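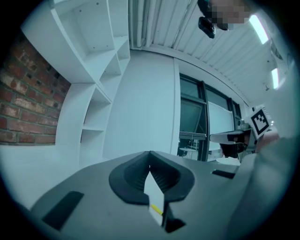
Una tarjetita blanca con una línea amarilla.

Inicio Cuentos Preguntas Mapas Para profes

Rincón curioso > Países y banderas > ¿Cómo nace un país?

¿Cómo nace un país?

¡Hola otra vez! Soy Jalen Crenshaw, y hoy contesto una pregunta que me llegó al buzón: ¿puedo hacer un país en mi cuarto? Yo también lo intenté de niño (mi cama era la capital y el pasillo, la frontera), así que me hizo mucha ilusión.

Para explicarlo me voy a inventar uno. Se llama Zarkadico, es una isla y tiene 453 habitantes y un montón de cabras. Hasta ahora la isla la gobernaba Bristport, una ciudad grande que está al otro lado del mar. Un día de julio la gente se junta en la plaza y dice: ¡queremos decidir nosotros!

¿Y ya está? Pues no, todavía falta bastante. Primero hace falta un territorio, o sea, un trozo de tierra donde vivir. Zarkadico lo tiene. También hace falta gente que viva allí siempre, y no solo en vacaciones. Y luego un gobierno, que son las personas que se encargan de las escuelas, las carreteras y las leyes.

Las leyes más importantes se escriben en un texto que se llama constitución. La de mi isla tiene siete páginas, y en la primera pone que todos pueden votar al cumplir los dieciocho. ¡Las cabras no, lo siento!

Ahora viene lo difícil: que los demás países te hagan caso. Eso se llama reconocimiento. Si tus vecinos te reconocen, puedes firmar acuerdos con ellos y mandar embajadores. A veces unos dicen que sí y otros dicen que no, y la discusión dura años y años.

Mi amigo Dionysis Tsoukalas, que da clase de historia, me recordó otra cosa: muchos países de verdad nacieron después de guerras, y otros se separaron hablando y votando. Cada uno tiene su historia, y a veces dos vecinos la cuentan de manera muy distinta.

¿Y tu cuarto? Puedes ponerle bandera, himno y hasta moneda. Eso sí, para cenar tendrás que cruzar la frontera.

Palabra nueva: soberanía. Quiere decir que un país toma sus propias decisiones.

© Vostedgate | Contacto | Volver arriba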